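Week 6 notes: reading a board

Okay, picking up where we stopped on Saturday, with the seams. A few of you asked how I can tell a glued-up panel from a single wide plank, and the short version is that I look at the lines before I look at the color. Color fools me all the time. I once spent a whole afternoon sorting offcuts by color with Brisa Cuautle and we had to redo most of the pile!

Start with the grain. On a glued-up board the wavy lines run along nicely and then stop, or jog, at a straight faint line. That straight line is your seam. Trees don't grow straight faint lines (well, hardly ever), so if you find one that runs the full length, you've probably found a joint. Then check the streaks. A darker streak that carries right across a suspected seam means you should look again, and it may just be a scratch or a pencil mark.

Next, edges. Run a thumb along the near edge and feel whether the corners were eased. Rounded corners chip less, and they're kinder to your sleeves. Write down "square," "eased" or "rounded" on your sheet — please don't write "nice," I got 11 of those last time.

Then the surface underneath. A board can look flat and still rock, so set it on something you trust and press on opposite corners. A perforated table is fine for this, but keep the board well inside the edges so you can see the rows of holes on every side. If your board edge runs parallel to a row, you'll spot a crooked cut right away. I love this trick and I use it at home with a piece of pegboard.

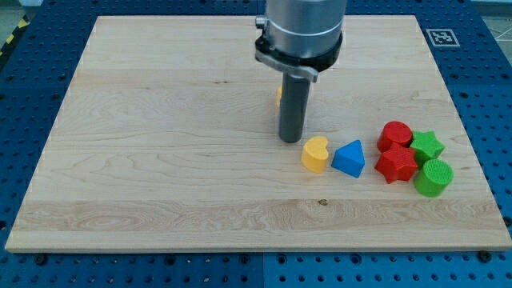 Pale board on a blue perforated table. Look for the darker amber streaks and the faint seams.

For the sheet, sketch the seams first and add the grain after, lightly. You don't need every wave, just enough to show which way it runs.

Bring a soft pencil next time, and finish the reading up to the part on end grain.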